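# Sorting small parts by color: a conversation with the bench lead at Plelier

Plelier sells counting and sorting sets to schools and to a few small warehouses that use them for training new pickers. The sets are simple: cubes, bins, a printed sheet. The person who runs the sorting bench there has spent most of a working life deciding what size a bin should be. We spoke on a Sunday morning, when the building was quiet enough to record.

The first question was why the bins are so small. The answer came without a pause.

"A large bin hides mistakes. If you drop a red cube into a deep box of blue ones, it goes under and stays there until someone empties the box. With a small bin you see most of what you have from above. You lose capacity and you gain inspection."

The trade is one the bench has argued over for years. An earlier set, sold under the name Unholm, used a single divided tray. It was cheaper to mold and easier to ship, but the dividers were low, and cubes crossed over whenever the tray was carried. Separate bins replaced it.

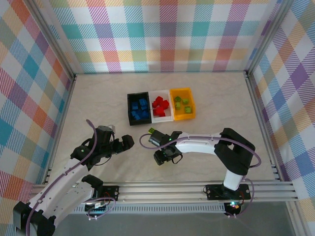
"Separate bins have their own problem, which is drift," the bench lead said. "You push one while reaching into the next, and by the end of a session the row has opened up. A cube that should have gone in a bin goes between two of them. So we set them touching. Edge to edge, no gap. It costs nothing."

Asked about bin color, the bench lead was less firm. Plelier does not require the bin to match its contents. Some customers want a blue bin for blue cubes, and the company will supply that. The bench itself prefers bins that differ from what goes into them.

"If everything matches, people stop reading the cube. They match one patch of color to another and they do it fast, but they can't tell you the rule afterward. We want the rule learned. Blue goes left, red goes in the middle, green goes right. The bin is a location."

There is also a question of contrast. Red against white is easy to check from a standing position. Green against yellow is harder, and the pair was kept on purpose as the difficult case. In a trial with 20 trainees, the bench logged 89 sorting errors, and 50 of them involved the green cubes. The yellow bin stayed in the set.

"That's where the teaching is," the bench lead said. "An exercise with no errors has nothing to correct."

The next subject was how a bin should be filled. The bench distinguishes between placed and poured. Placed cubes are set down one at a time and squared to each other. Poured cubes are left as they land. Both are allowed, but a work sheet has to say which is expected, and the two should not be mixed in one exercise unless the aim is comparison.

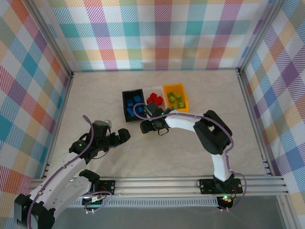
Placed cubes take longer and are easier to audit. The bench lead puts the difference down to grouping, which lets the eye take in a quantity without stepping through it. Four blue cubes in a black bin, set in pairs with two at the back and two at the front, can be confirmed at a glance. Green cubes scattered over the bottom of a yellow bin have to be gone through one by one. "It's a small number either way, and you still slow down for the scattered ones," the bench lead said. "Now do it for a whole shift."

Heaps are a third condition. Once cubes rest on top of other cubes, the visual check is no longer reliable, and the bench switches to weight. The scale used is a Mutiso bench model, and the procedure is to tare with the empty bin, pour, and compare against the figure for the set. A full order can run up to 2000 cubes, so weighing is the normal method at packing.

We then moved to the surface itself. The bench lead prefers a pale one with a low pattern. Strong grain or print under the parts makes a stray cube harder to find, and a white table glares under overhead lights. Light stone patterns are acceptable if the veins are faint.

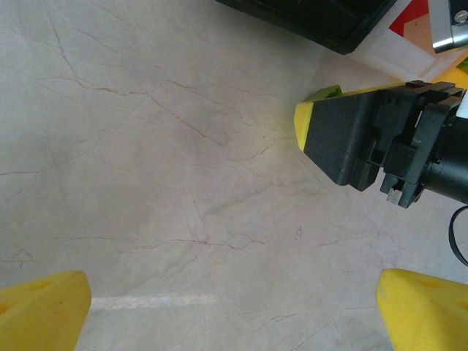 *Pale marble-patterned work surface with thin reddish-brown veins.*

"People spend money on the bins and then put them on whatever table is free," the bench lead said. "I would do it the other way. Get the table right first. You can sort into soup bowls if you have to."

The current work is a revised set, called Fluledlow inside the company, due in January. It keeps the three bins and the three cube colors. The changes are a slightly heavier base, intended to reduce drift, and a work sheet with the placed and poured exercises on opposite sides. A fourth color was tested and dropped. The bench lead wanted orange, and the packing line objected that it was too close to the red under their lamps.

"They were right about the lamps," the bench lead said. "I've asked for new lamps."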